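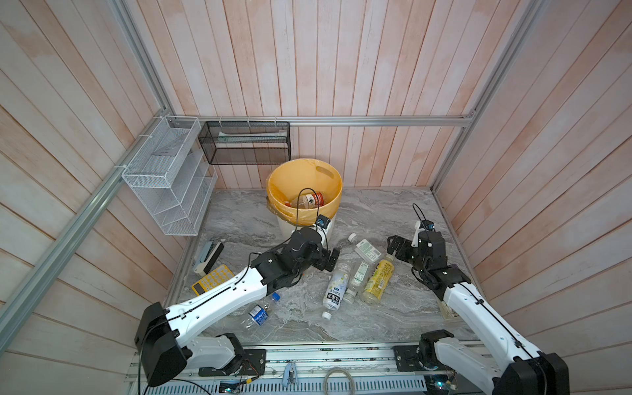

Bottles and office bits, all over the gray and white.

Jun 10, 2022

Okay, diary, I know. I said every night and then I skipped most of a month. But I finally have something to write about and I'm on my second cup of the bad motel coffee, so let's go.

I'm learning to swim! At my age! I signed up for the adult beginner class at the Binstead pool back in the spring and tonight was lesson 13, and I went all the way across without grabbing the lane rope. All the way! I came up at the far end with my goggles half full and my nose burning, and the first thing I did was look around to see if anybody had noticed, and Yuto Hirano was standing there on the deck with both thumbs up like a kid.

I should say who everybody is in case I read this when I'm 80. Yuto teaches the class. He's maybe 25, very calm, swam in college, and he has this way of crouching at the edge and talking to you so quietly that you have to stop splashing to hear him. I think he does it on purpose. There are six of us most weeks. The two sisters from Moreck always come together and always leave together and one of them already swims better than she lets on. Then there's the big guy with the beard who sinks (he says so himself, he just goes down like a safe), and a retired bus driver, and a college girl who is scared of the drain. And me. I was scared of everything, drain included.

The thing I couldn't get for weeks was the breathing. I'd put my face in, take three strokes, and then lift my whole head up like a seal looking for fish, and of course my legs would drop and I'd stop dead. Yuto kept telling me to leave one ear in the water. One ear in the water, one ear in the water. I said it in the car, I said it doing dishes. I practiced in the bathroom sink, which I would rather my sister never find out. And then tonight my ear just stayed there. I rolled, I got air, I rolled back, and there was still pool ahead of me. I can't explain it any better than that.

Mom never learned either. She'd sit on a towel at Sisden Lake every summer with her shoes on, watching us wade, and if the water got past our belly buttons she'd stand up. She didn't even have to yell. I was 10 or 11 before I figured out other kids' moms got wet. I used to be kind of mad about it and now I mostly think about how hot she must have been, all those afternoons in her slacks, with the lake right there. I called her after class and told her I made it across. She said "with what on?" and I said just a suit, Mom, and she said "no float?" and then she was quiet and asked what I'd had for supper. I think she was pleased. You can't always tell with her over the phone.

Supper was crackers, by the way. I was too wound up to cook.

Money stuff, so I don't forget. The second session of lessons starts in July and you have to sign up at the front desk in person, they won't do it over the phone. I'm going to go early. I also need new goggles because the strap on these is going, and the lady at the desk says the ones they sell there are no good and to get the ones at Jääskeläinen's, the sporting goods place next to the bakery. (The bakery is its own problem. I've started getting a cardamom bun after lessons and I've decided it counts as recovery food.)

My locker is 337. I always try to get it, it's the one by the hair dryers with the hook that isn't bent. Tonight somebody had beaten me to it and I felt robbed, then I went and swam the best I ever have out of a different locker, so maybe I should let that go. I probably won't.

The bearded guy was talking in the lobby about a lake swim they do at Sisden at the end of next summer. It's 800 meters along the shore with people in kayaks next to you the whole way. There's a longer one too, 2000, but that's for actual swimmers, the ones with the shoulders. I laughed when he brought it up and he laughed, and then neither of us said no. It'd be so many trips across that pool. But a few months ago one trip was a crazy thing to want, and I used to get a stomach ache just pulling into the parking lot.

I haven't told Yuto. He'd get out a notebook.

What else. My shoulders hurt, especially the left one. My hair smells like chlorine no matter what I put on it, and the swimmer shampoo just makes it smell like chlorine and coconuts. The dog next door here has finally shut up. I drive home tomorrow after I drop the boxes at my sister's and then I have the whole afternoon to myself, and I'm thinking of going back for open swim – the slow lane, early, before the families get there. I want to see if the ear thing still works when Yuto's not watching. I'm a little afraid it'll be gone, like when you dream you can speak Spanish.

Need to remember: towel, quarters for the locker, the blue cap and not the white one that pulls. Call Mom back Sunday-ish. Ask the sisters where they got those suits with the sleeves.

It's past midnight and I'm still doing the arms in bed.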